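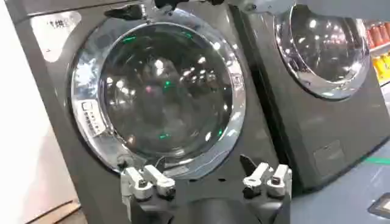 Wrist view, gripper open, approach to the left-hand washer. Reflections on the door glass as they come.

To: Allamton manipulation list
Date: May 25, 2018
Subject: Re: shiny doors and the depth problem

Hi all,

Quoting the part I want to answer:

> We tried your April checkpoint on our appliance set and it is
> very good on the painted cabinets, less so on anything with a
> chrome ring. The predicted grasp point slides along the ring
> when the wrist moves. Depth is full of holes there, so I assume
> the network is chasing highlights. Did you ever get past this
> in Ulum, or do you just tape over the chrome?

No tape! We did get past it, or most of the way, and I'm really happy with how simple the fix ended up being. Your guess matches what we found. A highlight on a curved chrome ring moves when the camera moves, and it moves in a way that has nothing to do with the door. Our April model had learned to love bright edges. On matte cabinets a bright edge is usually a real edge, so nothing in the scores warned us.

What we do now is train on pairs of wrist views taken a few centimeters apart. We know the arm motion between the two from the joint readings, so we can carry the predicted door circle from the first view into the second and penalize the difference. Real geometry survives that. Ceiling lights in the glass don't, and neither do the white streaks on the ring. There is no extra labeling – the pairs come free from any approach you have already logged.

The set is 796 approaches on front loaders, and each one gives us several usable pairs. We held out 4 machine models completely. Training from the April weights took about 2,000 steps before the validation curve went flat, so you can try it over lunch.

The part I like best is the dark doors. With a dark body, dark glass and a chrome ring between them, the ring is nearly the only strong cue in the whole view, and it's also the thing that lies to you. The old model would put the circle center on a cluster of ceiling lights and stay there. The new one holds the center much more steadily as the wrist comes in, even where the glass is covered in small white reflections. I spent far too long just replaying those runs.

Two things still go wrong. When a second machine of the same finish stands right next to the first, the circle sometimes jumps to the neighbor's ring for a few predictions and then comes back. A plain motion filter hides most of it, but I'd like the network to sort it out by itself. And the pair loss does nothing for finding the handle side. That still comes from the separate Jääskeläinen head, unchanged, and it gets confused by stickers and small labels near the ring.

For your setup, check the hand-eye calibration first. The loss trusts the arm completely, and if the wrist camera is off by a degree or so it will happily teach the network that your door is bent. We lost a week to that. Also keep the gripper fingers masked in both views. They don't move relative to the camera, and the model picks up on them very quickly if you forget.

Code is in the padelora repo under pair_loss, with the config we used. The readme is thin and I'll add to it as people ask things. If you have logs from brushed steel or plain white doors I would love to run them – we have almost none of either.

Cheers from the Ulum bench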